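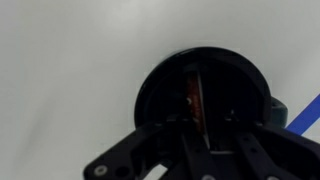
Wednesday, pm. Table again. New top is on the Skanora legs and the main question is whether we can live with the glare before the Stater people get the room. Overheads on, blinds half down. Close up the white does a lot of the work, anything dark jumps right out of it, and the shiny black rim picks up a thin bright line along the top of the curve. Inside it's mostly shadow, the reddish-brown strip still reads ok. Toward the left the white drops off to gray. So gloss is livable on the top, it's the shiny dark stuff that will bother people. Leave the blinds where they are for now.

Top itself: matte was what we ordered, what we got is matte with a bit of sheen. Rubbed a corner of the offcut with 400 grit to see if it would knock back. It does but it also goes chalky and takes fingerprints. NOT doing that to the real one. Called Lozano, got voicemail, left message re: whether the sample chip was the same batch.

Leveling. Back leg was high, wound it in until the bubble sat right, then checked the other diagonal and it was out again. Ended up with 3 mm of shim under the one by the wall and the foot wound nearly all the way in. Needs a proper fix, the floor dips there. Someone should write on the shim so it doesn't get swept up.

Tape. Went with the blue. Tried the narrow white first, useless on white (obviously). Blue shows from the door. Corner points away from where you stand, legs open toward you, so you work into the corner and the cup has an obvious place to go.

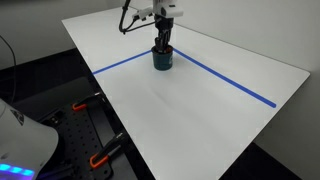

Cup at the point of the tape corner, open white in front of it.

Stuck it down dry, wiped the top with the Purkatach cleaner first and gave it a good while. Do not skip the wait, on the offcut I taped too soon and the edge lifted overnight. Pressed it down with the back of a spoon. I cut the ends with scissors this time instead of tearing, knife on that surface is asking for it.

Angle of the corner is by eye. Meant to use the big square but it's still in the other building. If it turns out we need a true 90 then pull both strips and redo, don't try to nudge one, it stretches and then goes wavy.

Residue check, offcut only:
tape on 4 days, pulled slow and flat - clean
same, pulled fast and straight up - faint line, came off with cleaner
tape left by the radiator - gummy, two goes with cleaner, still feel it with a fingernail

So: replace it before it gets old. Put it on the board with the filter change. Also the spare roll has been living on top of the radiator cover, moved to drawer 13.

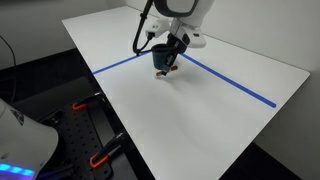
Cup vs the other ones we have in the cupboard. The teal is the keeper I think. Dark enough to find on the white at a glance, not so big it eats the whole corner. The glass one vanishes, the white one vanishes worse, and the tall steel one tips if you so much as lean on the table. Only complaint about the teal is how dark it gets inside, small things dropped in are hard to see from standing height. Could put a disk of white card in the bottom?? Try tomorow.

Small stuff loose on the white is fine as long as it has some color. Orange and brown easy. Clear or pale, forget it, you end up patting around for it like a dropped contact lens. Suggest we say in the room notes: colored items only on this table, pale stuff goes on the gray mat. The mat is rolled up behind the door and smells of the van.

Pens. Keep getting left tip down on the top, caps who knows where. Tested on offcut: whiteboard marker wipes off, ballpoint mostly, the permanent one left a ghost even after cleaner. I want the permanents out of this room altogether. Pens live in a cup, fine, but then where does the cup go when you need the corner clear. Handle to the left so you can hook it out without reaching over? Not settled.
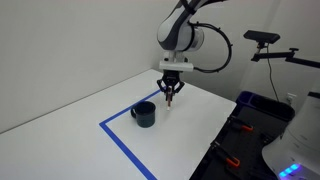
Siriporn Somboon read the above and disagrees on the pens, says keep one permanent for labeling shims and tape ends, tie it to the cupboard and stop fussing, a ghost mark on a work table is a work table doing its job. Also thinks the handle should go to whichever side the person is and we shouldn't write a rule for it. And she wants the tape ends rounded with scissors all the way round because square ends catch sleeves.

OK on the ends. OK on one pen, on a string. Handle: leaving it out of the notes.

To do
card disk for cup
get square back
Lozano again, before lunch
shim, write on it
order more blue, same width (check the core, it's printed inside)
clean offcut and hang it up so it quits getting used as a tray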